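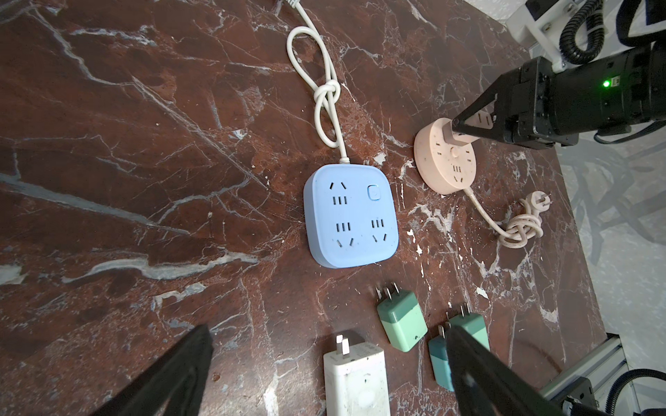 Figure 3. Two power strips and three wall charger plugs on a marble tabletop. The small button on the square blue strip is faintly lit.

4.2 Where people put the shared plugs

I went into this part of the study thinking it would be a short one. We'd asked people in shared houses how they split the power bill, and I'd tacked on a question about where everyone charged their stuff, mainly to warm them up before we got to money. Well, they had opinions! The charging question ended up filling more of the transcripts than rent did, and I had to go back and build a coding scheme for it after the fact.

The survey went out in June to 276 people living with at least one housemate they weren't related to or in a relationship with. Of those, 73 agreed to a follow-up chat, usually in the kitchen, usually with someone else wandering through looking for milk. I did the Wanunia houses myself and Fatos Mujić did the ones in Jovberg, and we swapped recordings afterwards so that each of us coded the other's interviews first.

What struck both of us early on was how often the power strip was treated as common property even when everybody knew exactly who'd bought it. One woman in Jovberg told Fatos, "It's mine, I've got the receipt, but if I took it to my room I'd be the villain." We heard versions of this in big houses and small ones. A kettle could be labelled, a shelf in the fridge could be labelled, and people did label them (one house had coloured tape and a legend on the pantry door). Strips living on a table or bench in a shared room mostly escaped all that. I've coded these cases as "drifted" items, borrowing the term from Kos, the pilot project we ran the year before with a much smaller group.

Chargers are a different story. People felt strongly about their own wall plugs and would describe a missing one as taken, or even stolen, where a missing mug had just "gone somewhere". The trouble is that plenty of them look alike, and once a few are sitting together on the same surface (as in Figure 3) the only real proof of ownership is memory. Several participants had scratched an initial into theirs. One bloke had painted his with nail polish and was very pleased with himself, until his housemate borrowed the same bottle.

We also asked about switching things off at night, and this is where the answers split by who held the power account. Account holders talked about standby lights a lot. They noticed them on the way to bed, they mentioned the colour, they'd walk back down the hall in their socks to deal with one. People whose names weren't on the bill hardly brought up the lights at all unless I asked. I don't think they were being careless — most of them paid an equal share, and paid it on time — but the bill arrived for them as a number in a group chat, already divided. The account holder was the one who'd opened it and had the first little shock.

I should say something about the money itself, as reviewers of the pilot asked for it. The largest quarterly bill anyone showed us was $1150, for a draughty place with electric heating, and the argument that followed in that house was entirely about phone chargers. Nobody had brought up the heater. When I asked why, one of them said the heater was "everyone's fault" and so there wasn't much point. Heating was rarely the subject of a quarrel in the other houses either, and I've come to think that small, visible things are simply easier to be cross about.

Fatos reads this a bit differently. In his notes on the Jovberg houses he argues that the quarrels were mostly about tidiness, with the bill brought in as a respectable reason to complain about somebody's cords on the table. We went back and forth over it for weeks and ended up double-coding the passages we couldn't agree on. Those passages are treated separately in Section 4.3, along with the houses that had tried a written roster for the shared rooms.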